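Last March I sat through a very long argument at Brokton over what counts as a "pass" when a robot picks something up. We'd run 2,819 simulated grasps, and it came out that two of us had been scoring them differently all along. Oh dear!

So I'd like one dull rule: write down your pass mark before you press go – and put it where everyone can read it. 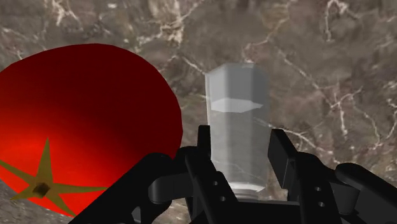
Simulated grasp scene with a glass jar and a tomato.

Does a nudged tomato spoil the run? I say yes, my friends at Grisden say no, and I can live with either if it's on paper first. What I can't stand is a glossy 100 out of 100 with no word on what was let through. I'd take more than 100 scruffy runs with the misses left in over that, any day of the week.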